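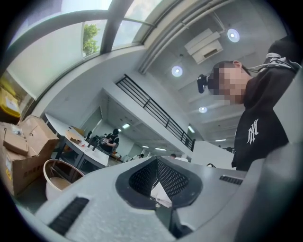

Chapter 4
Ceilings and What They Carry

Most people who move into a workroom look at the floor plan first. They measure the walls, decide where the benches will go and count the outlets. The ceiling gets a glance. Yet much of what makes a room usable is fixed overhead: the lights, the cooling and heating, and the pipes or conduits that serve them. Once the room is full of furniture, these are also the hardest parts to reach.

This chapter deals with the ceiling as a working surface. It covers three kinds of equipment found in small workshops, classrooms and offices, and the ways they get in each other's way. You will need the room sketch you made in Chapter 3.

Lighting

Round ceiling lights spread light in all directions and suit rooms where the tables are moved often. Their weak point is shadow. A person leaning over a bench blocks the light from directly above, and the work goes dark just where the hands are. A second light, set off to one side, fills in much of that shadow. Before you move a fixture, try moving the bench. It costs nothing and can be undone.

Air conditioning

A ceiling-mounted unit saves wall space and keeps the floor clear. It also sends air down onto whoever sits beneath it. Light materials such as paper and thin fabric should be kept out of the stream. Leave room under the unit for a stepladder, as the filter has to come out for cleaning and the person doing it needs both hands.

Pipes and conduits

In many rooms these run in plain view across the ceiling. Exposed runs are easier to inspect and repair than hidden ones, and painting them the same color as the ceiling makes them less noticeable. Never hang anything from them. Mark each run on your sketch with a line, and write at both ends where it goes, if you know. If you don't, put a question mark and ask the building manager.

A case to follow

Throughout the chapter we return to Room 87, a rented workroom fitted out by Harriet Yazzie for Nirer, a small repair firm. Yazzie had one long bench, a fixed lease and no permission to alter the wiring. Her first layout put the bench under the air-conditioning unit, and by Thursday of the first week the staff had moved it themselves. Her second layout is the one we will study.

Before you read on

Stand in the middle of a room you use every day and look up. Draw what you see, to scale if you can, and mark the spot where you usually work. Keep the drawing for Section 4.1.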